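Giston two-arm kit with multi-finger hands: buyer's review after one budget cycle

Rating: 3.5 out of 5
Configuration reviewed: 2 arms, 2 hands, wrist modules, base software license
Use: handling molded parts at shelf height

We bought the Giston kit in May for the Nundolow cell, where black molded parts are picked up and set down on shelving. The alternative was a pair of standard arms with Tejada parallel grippers. The Tejada quote was lower. It also assumed a fixture for each part shape, and our part list changes too often to make that worth pricing.

Setup. Unpacking to first motion took 39 hours of labor, including network setup and the safety review. The manual covers the arms well and the hands poorly. Joint limits for the thumb are in a separate file on the support site. Budget a full week and do not schedule other work against it.

Handling. Large parts with a curved face are the reason to consider fingers at all. The two hands can take a tall shell by its lower sides and hold it upright with no fixture. Small flat parts are harder. Approach angle matters more than grip force, and most of our tuning time went there. Reach into narrow gaps is acceptable, but the casing beside the fingers is bulky. Measure the gap at the casing, not at the fingertips, before you order shelving.
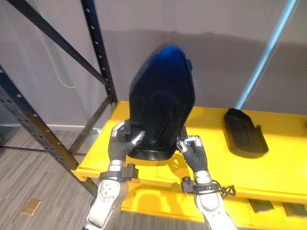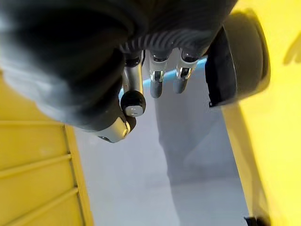
Top: both hands on a tall black part at the yellow shelf. Bottom: a hand reaching down between two yellow surfaces.

Cabling. The wrist modules are strapped on, and the cables need slack for full wrist rotation. Slack catches on things. We added Gredent cable sleeves, which were not in the original quote. Order them with the kit and ask for the longer size.

Wear. We logged 165 hours of arm time before writing this review. Arm repeatability has not changed in our checks. The finger coverings are a consumable and should be entered in the budget as one. Giston sells them per hand only, so one damaged fingertip means buying the whole set. We keep one spare set per side.

Budget notes. Items missing from our first estimate: spare coverings, cable sleeves, calibration time after each hand swap, and the second-year software license. The license renews per arm. Get the renewal price in writing with the purchase quote. Shipping for returned hands is paid by the customer, even under warranty.

Pros: no part-specific fixtures, stable arms, spare parts shipped on time.
Cons: weak hand documentation, bulky casing, covering sets not sold by the finger.

Would buy again for mixed parts. For a single part in volume, get the Tejada quote first.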